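Bench notebook, Friday – shoe tidying, hand-held grippers

Wellbridge chore list, item 7: put the shoes away
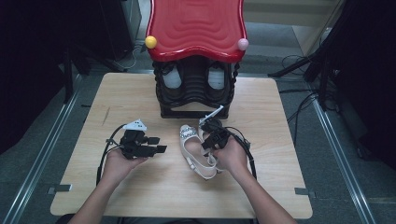
What the task is supposed to be

White strappy sandals, into the little house-shaped rack with the red roof. Wellbridge want a yes or no on whether an arm could do this in an ordinary hallway by December. My answer going in was no, and I'm writing that at the top so anyone reading can allow for it.

For now the grippers are held by a person, one in each hand, and the arms come later. I keep having to say this to visitors. If a session goes well it tells us the fingers can do the job when a human brain and a human wrist are behind them. It tells us very little about the rest.

Notes from the morning

Started at half nine. Did the Trarier checks first (markers tight, cables clear of the elbows) and then straight into it. Total for the session was 104 attempts, which is more than I wanted and fewer than the plan asked for.

Sandals are a rotten object. A trainer has a shape and keeps it. A sandal is a flat sole with a lot of loose opinions attached. The ankle strap goes wherever it likes, and if you pick up by the front strap the heel swings down and you arrive at the rack with the thing hanging the wrong way. Pick up by the sole and the fingers have to get under it, and the table is in the way. I went back and forth on this for most of an hour. The sole edge is better if you can get it, but I only got it cleanly when I used the left gripper to steady the shoe first.

So it wants two hands. That matters, as the Clarex proposal prices this as a one-arm job. Somebody should tell them before they order anything.

The other thing I noticed is how much I cheat. I turn my wrist before I know I'm doing it. I nudge the sandal with the side of a finger to square it up, and I lean to look into the opening before I commit. None of that is in the task description. If the model learns it from the recordings, good, but I've heard that promise before about folding towels and I am still folding my own towels.

The rack

Two openings, white and rounded, and the roof hangs over them, so you come in low and from the front. Fine for a person. For an arm on a fixed base I think the approach is poor, and the boxy fingers don't help. I knocked the rack backwards twice and had to set it straight. A child's hallway rack in a real house will be up against a wall, so perhaps it won't slide, but then you've lost the room to see past it.

Suggestion from MacLeish was to swap in a plain open shelf. I'm against it. The moment we start picking furniture to suit the gripper we're answering a different question, and the people who would buy this aren't going to change their furniture for it.

Speed

Didn't time every attempt. The good ones felt slow and the bad ones felt endless. By hand, no grippers, I can put a pair away in 2 seconds without looking, and I know this because I checked at lunch. A bit unfair, but it's the comparison any customer will make in their own hall.

Where I've got to

Less of a flat no than I had at breakfast. The grip itself is all right. Once the fingers have closed on the sole it stays put, and I didn't drop one on the way to the rack after the first run. I'd have bet money against that last month.

Still not a chore, though. A chore includes finding the other sandal, which in my house is under the radiator, and dealing with the wet one, and not treading on the dog. We have a clear table and shoes within easy reach. I'd be happy to sign something that says "can put away a sandal placed in front of it, slowly, with supervision". I won't sign the wording in the current draft.

To do

Ask Trarier for the narrower fingertips, the pair we sent back.
Re-run with the strap done up, then undone. I mixed them today and shouldn't have.
Try left hand only, to see how bad it really is before we talk to Clarex.
Push the rack against something solid.
Tape down the right-hand cable further along. It kept catching on my sleeve until I rolled them up.
Find out who wrote "any footwear" on the Wellbridge sheet and whether they meant wellies.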